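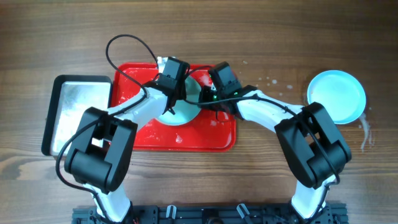

The red tray, with the teal bowl on it. Silver tray and blue plate on either side.

Evening, April

I have been told, by three different articles and the leaflet that came with the bowl, that a tray under your mixing saves you the trouble of wiping down the table. I don't believe it. You still have to wash the tray, and the tray doesn't fit in the sink. It has to be tipped on one corner and done in halves, and then the half you've done gets the drips from the half you haven't.

The red one has a rim and rounded corners and a shine on it that shows every spot. Pale marks all over, and one whitish splash down near the front of the bowl which I take to be batter, though it could as easily be the flour and water from before. I had a go at it with a thumbnail. I'll see what soda does.

The bowl is the one in the pale teal. I was against it. I said we had bowls, and we do have bowls, but they are all either too wide or too deep and the recipe wants something in between, or says it does. 200 grams of flour, 173 of water. Who weighs 173 of anything? I suspect somebody took a sensible recipe in ounces, put it through a calculator and never looked at it again. I poured until the scales said 170 and then stood there with a teaspoon like a chemist. Made the second lot by eye and couldn't tell them apart, raw or cooked.

It says to rest it for 40 minutes. I rested half of it for 40 and gave the other half as long as it took to drink a cup of tea. The rested ones were perhaps a shade softer. Perhaps. If you'd swapped the plates while my back was turned I would have said the same about the others, so I am not putting that down as proven.

The recipe is from the Amissah book, page 61 in the old copy, which claims the flatbreads are made this way "everywhere from Purnia to the coast". That's a lot of kitchens to have looked into. The Kedovo booklet has very nearly the same recipe with more oil and says it comes from somewhere else entirely. One of them has copied the other, or both have copied a packet.

Still, they were good. I had two standing up and one sitting down with the last of the pickle. The edges went hard as soon as they cooled and I don't think they'll be worth eating tomorrow, whatever the book says about wrapping them in a cloth. I've wrapped them in a cloth.

The silver tray I do trust. It's ugly and it doesn't pretend to be anything. The light blue plate is the survivor of a set and I keep using it in the hope it'll break and let me buy something I like, but it seems to be made of stronger stuff than the others were.

The wood wants oiling again. I did it in the winter with the stuff that promised a year's protection, and it has not been a year. I ran my palm along the grain tonight and it felt as thirsty as ever. The tin cost 1631 points off the shop card, which sounded like nothing at the time because I've no idea what a point is worth, and I dare say that's how they like it.

Soda on the tray now, left to stand overnight. More salt next time.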